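Plirkau Valley Visitor Association
Minutes of the regular meeting, 27th May

Place: upstairs room, Hullside Inn
Chair: Frauke Dreßler
Present: nine members, as per the sign-in sheet. Apologies were received from the Toledo Street guesthouse and the canoe rental.

1. Minutes of the last meeting

Approved with one correction. Under item 4, "ferry landing" should read "lower ferry landing." The upper landing is owned by the county and was not discussed.

2. Matters arising

The broken map board at the trailhead has been taken down. A new panel has been ordered, but the printer is asking for the artwork again in a different format. Frauke will send it.

The request to the bus company for a later return run on summer evenings has been answered. The company will not add a run this year. It is willing to move the last departure from Hullside back by 25 minutes if the association puts the new time in its own leaflet. Members agreed to accept this. Two members felt it was still too early for people eating dinner in town, and asked that this be noted.

3. Condurard walking route

The route description has been finished as far as the old quarry. From the quarry to the Condurard overlook there are still two versions, one along the ridge and one through the woods. The ridge version has the better view but crosses a pasture where the owner has not yet given written permission. He has said yes by phone.

Discussion followed on whether to print the leaflet now with the woods version and change it later. It was pointed out that last year's leaflet is nearly gone and that guests are already asking at the front desks.
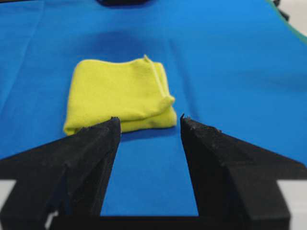

Decision: print 700 copies with the woods version, and mention the ridge only as "planned." Seven in favor, two against. The leaflet should be ready for pickup in the second half of June.

A member asked who is responsible for the waymarks once they are up. Under the agreement with the town, the association paints them and the town clears fallen trees. Nothing in the agreement covers the wooden steps below the overlook. The chair will ask the town for a written answer.

4. Lodging figures

Overnight stays in the spring were slightly up on last year for the guesthouses and slightly down for the campground. The campground put this down to the closed bridge, which sent trailers the long way around through Toledo. The bridge is open again.

Several houses have not turned in their numbers. The form is the same as before and can be left at the Hullside Inn in an envelope. Members were reminded that the association's grant application depends on complete figures – last year's was sent back once for this reason.

There was a question about short-term rentals that are not members. Their guests use the map, the route, and the shuttle stop, but the owners pay no dues. A proposal to write to these owners and invite them to join was supported by all. A second proposal, to take non-members off the town web page, was put off until it is known who runs that page.

5. Visitor information point

Opening hours for the summer were set as in the past year, with one change. The point will now stay open over the lunch hour, and staff will take their breaks in turn.
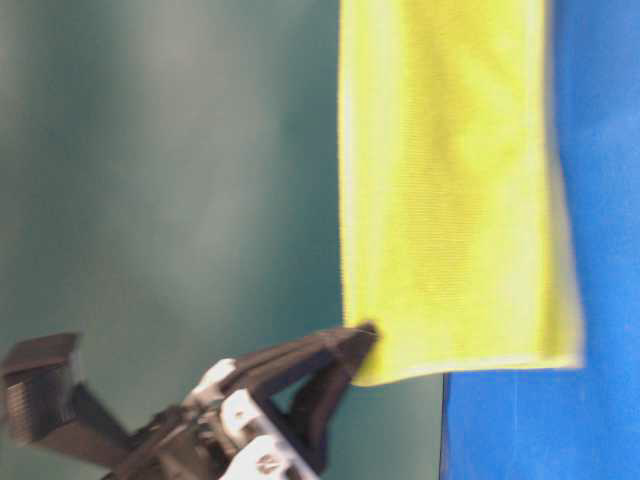 The telephone line still cuts out in bad weather. The provider has been out to look at it and wants to replace the cable from the street. The cost would fall to the association. No decision was made, as the quote was not available in time for the meeting.

Keys: three sets are signed out, and one has not been returned from last season. The lock will be changed if it does not come back before the summer hours begin.

6. Guided tours

Two people have applied to lead the Plirkau old town tour. Both will be asked to walk it once with Frauke Dreßler before a choice is made – or both may be taken on if enough groups book. The price per person stays as it is. School groups from outside the valley will pay the group rate from now on.

A request for a tour in German was passed along by the campground. The chair can lead this herself on request, with a week's notice.

7. Other business

The parking lot behind the church will be closed for resurfacing in June. The exact dates are not known. Houses that send guests there should suggest the lot by the lower ferry landing instead.

The next meeting will be held in the same room. Items for the agenda should reach the chair in writing beforehand.

Meeting closed at 9 p.m.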